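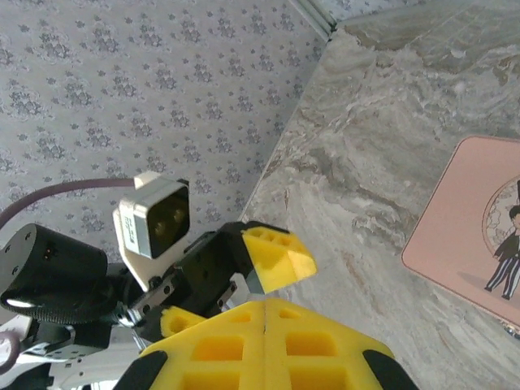
Yellow 3D-printed gripper fingers over a marble-patterned countertop, seen from the wrist of the arm

Kinesthetic teaching and teleoperation

Kinesthetic teaching and teleoperation are two ways of showing a task to a robot. In the first one, a person holds the arm and moves it by hand through the task. In the second one, the person stays apart from the arm and moves it by remote control. In both cases the movements are recorded, and the robot uses the recording later to do the task without help. The wider field is called learning from demonstration, or programming by demonstration.

Teaching by hand

The motors of the arm are set to a soft mode, so that the arm carries its own weight but gives way when it is pushed. The teacher then guides it to the object, closes the gripper and goes on to the next place. The method needs little equipment. Its weak point is that the hands and sleeves of the teacher come into the view of the cameras, and the robot will not see them when it works alone. It is also tiring with heavy arms.

Teaching by remote control

The teacher moves a handheld controller, or a second, lighter arm called the leader. The working arm, called the follower, copies the movement. The camera view stays free of the teacher, but the feeling of touch is mostly lost, and beginners often press too hard on tables and counters. Drenine, a leader arm by Treltero, gives back a part of this feeling through small motors in its handle.

Grippers and wrist cameras

Gripper fingers are often 3D-printed, as a broken or worn finger can then be replaced at low cost. Rubbery pads may be added where more grip is wanted. A camera near the wrist moves together with the fingers and shows them close to the object. Many setups use a second camera at a fixed place, for the moments when the gripper itself hides the object.

Number of demonstrations

The number depends on the task. In the Skedix household trials, led by Zdeňka Šimko and Gaétan MacLeod, a simple pick-up task was taught with 172 demonstrations, while folding a cloth took up to 400. Recordings with long pauses were removed before training.

See also

Leader arm
Robot end effector
Imitation learning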